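Robot gripper learns to back up when it can't see enough

Treloar lab reports fewer failed tries in a tabletop sorting task

A research group in Treloar has cut the number of mistakes a robot arm makes in a simple tabletop task by teaching it when to stop, pull back and take another look. The method, called Motine, works with a single small camera mounted at the arm's wrist and needs no second camera above the table.

In tests finished in February, an arm running Motine failed in 10 out of 100 tries. The same arm with the same training data but without the added step failed in 40 out of 100. The group, which is part of the Citar robotics institute, has put out a report on the work along with its code.

The task would be easy for a small child. The arm is given a tray with colored push buttons and a few colored blocks. It has to pick up a block, bring it to the button of the same color, set it down next to the button and then press the button. The blocks and buttons are moved to new spots before each try.

The trouble comes from where the camera sits. A camera at the wrist gives a good, close view of whatever is between the fingers, and it moves with the arm, so it is never blocked by the arm's own elbow. But as the gripper goes down toward the tray, most of the tray drops out of view. The two fingers take up a large part of the picture. A block or button that was plain to see a moment earlier may be gone, or may show up only as a patch of color.

Many labs get around this with one or more fixed cameras on stands. That works well in a lab, but every extra camera has to be mounted, lined up with the arm and kept from being bumped. The Citar group wanted to see how far it could get with the wrist camera alone.

"We kept seeing the same kind of failure," said Valdis Mägi, who leads the group. "The arm would go down, lose sight of the button, and then carry on as if it still knew where the button was. Sometimes it was right. A lot of the time it was off by the width of a finger, and that is enough to miss."

How the method works

Like many current systems, the controller behind the arm was trained on examples recorded while a person steered the arm by hand. It takes in the wrist picture and puts out the next short stretch of movement. Motine leaves that part alone and adds a second, much smaller network that runs beside it.

The smaller network looks at the last few pictures and gives one number, which stands for how well the current view supports the next move. When the number drops below a set level, the arm stops going forward. It reverses along the path it has just taken until the number comes back up, and then it plans again from there. If it is holding a block, it keeps holding it.

To train the small network, the group did not ask anyone to label pictures as good or bad. Instead it used the recorded examples themselves. For each picture, the main controller was asked to predict the next movement several times over. Where the predictions agreed with one another and with what the person had done, the view was scored high. Where they spread apart, it was scored low. The small network then learned to guess that score straight from the picture, so that it could run quickly enough on the arm.

Mägi said the idea of reversing along the same path came late in the project. An earlier version sent the arm straight up to a fixed height each time the score fell. It was safe, but slow, and the arm often ended up higher than it needed to be. Going back the way it came usually gave a usable view after a short move.

The whole set of recorded examples took up to 2 hours to collect. The group did not record any special examples of the arm backing away from the tray. Mägi said this was a choice made early on, so that the method could be added to data that other labs already have on their disks.

What changed in the tests

Both versions of the system were run on the same arm, with the same starting layouts. A try counted as a success only if the block ended up touching the base of the right button and the button had been pressed. Dropped blocks, wrong buttons and presses that landed on the rim were all counted as failures.

Without the added step, the most common failure was a press that missed. Next came blocks set down too far from the button, and after that wrong colors. With Motine, the missed presses nearly went away. Wrong colors became rare too, which the group had not planned for. Mägi thinks the arm was mixing up the buttons mainly when it saw just the edge of one, and that a wider look fixed this.

Blocks slipping in the grip happened just as often as before. The method has nothing to say about how hard to squeeze.

There was a cost in time. Tries in which the arm backed up took longer, and in a few cases it went back and forth over the same spot before it settled. The group added a limit on how many times the arm may reverse in one try. After that it goes ahead with whatever view it has. Several of the remaining failures were of this kind.

The level at which the arm decides to stop also has to be set by hand. If it is too low, the arm hardly ever backs up and the results look like those of the plain system. If it is too high, the arm becomes overly careful and may back away from a block it could have grasped. The group picked its level on a small set of practice layouts and left it there for all of the tests.

The wrist camera's view shows how much the picture changes with distance.

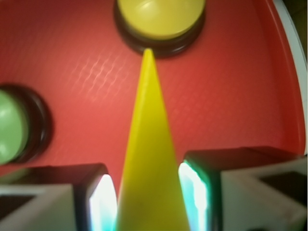 Wrist camera view with a pointed yellow piece between the fingers and its tip close to the yellow button. The green button is at the left. 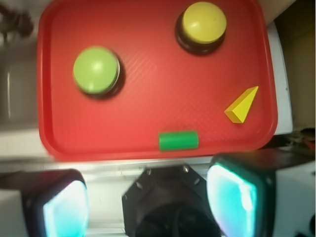
A wider view of the red tray, with both buttons, a yellow block and a green block.

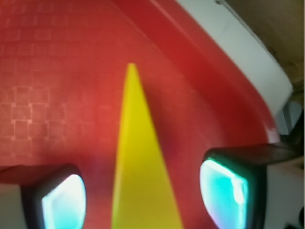
A close view with a yellow triangle between the two fingers and neither button in sight.

Next tests and outside use

The group now plans to try the method on tasks where the order of the steps is longer and where objects can be hidden behind one another. The tray task has the advantage that everything lies flat, so pulling back nearly always helps. In a drawer or on a shelf, backing up may show more of the front panel and no more of the object the arm is after. For those cases the arm would have to move sideways or tilt its wrist, and the present version does neither.

Mägi said a student in the group has begun recording examples with a shallow drawer. It is too early to report results from that work.

Stastema, a maker of small packing machines, has supplied parts for the test bench and has asked to try the code on one of its own arms. The company's line already uses a wrist camera together with a fixed one overhead. It wants to know whether the overhead camera could be left out on its smallest model, where there is little room for a mount. No date has been set for that trial.

The lab has also changed the way it records examples as a result of the project. People steering the arm are now asked to pause for a moment above the tray before they go down. The pauses give the main controller more pictures taken from a useful height, and Mägi said even the plain system seems to do a little better with them. The group has not yet tested that properly.

The code, the trained networks and the recorded examples can be downloaded from the Motine project page at Citar. The page includes the full list of starting layouts, along with a log of each failed try and the step at which it went wrong. Questions about the data should go to the Treloar lab office.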